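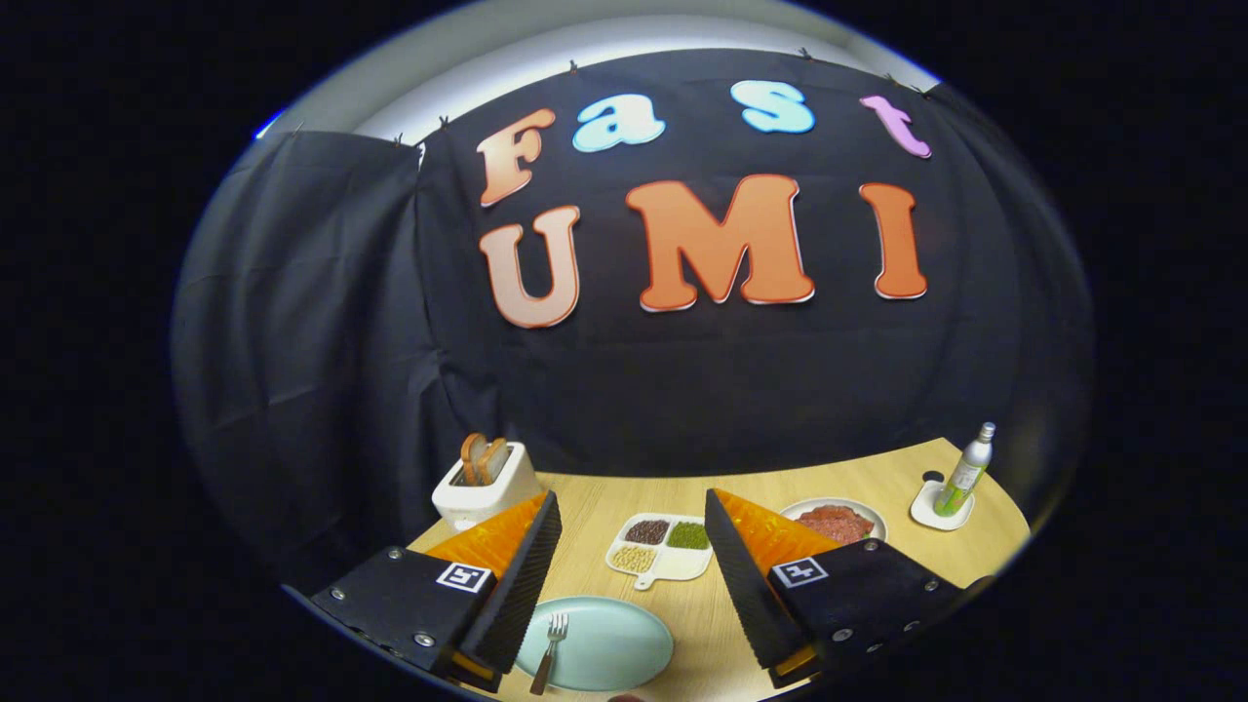
For our spring project Marwan Hijazi and I wanted to find out if people would eat less lunch when the beans came already sorted for them. Our teacher, Birthe Baldursdóttir, said fine, as long as we wrote down everything, including the boring parts. So! The first boring part was the dishes. We went through pretty much every cupboard at Waleck before we settled on the white divided tray with the short handle, which has three compartments, so the dark reddish-brown beans, the little green mung beans and the pale ones each get a spot of their own. I loved it right away. Marwan thought it looked like something for a toddler (he came around).

Next came setting the table, which took way longer than I planned. We tried the oval plate at the back first and people had to stretch for it, so it moved up front with the fork on it. The toy toaster with its toast was my idea, and it stays at the back left corner as a kind of landmark, so both of us could put the table together the same way every time.

We had 36 people from our grade, and each one got 200 grams of beans to start with, half the time in the tray and half the time in a plain bowl. Then we weighed the leftovers. With the bowl, the whole group left 512 grams. With the tray they left 1329 grams, and I really did not see that coming! Most people finished one kind and then just poked at the others.

Marwan thinks it's about taste, because the mung beans were nearly always what got left. I think having little walls makes it easier to ignore a whole section. We'd need to run it again with only one kind of bean to know, and the kitchen is ours again in June, so that's when we'll try it.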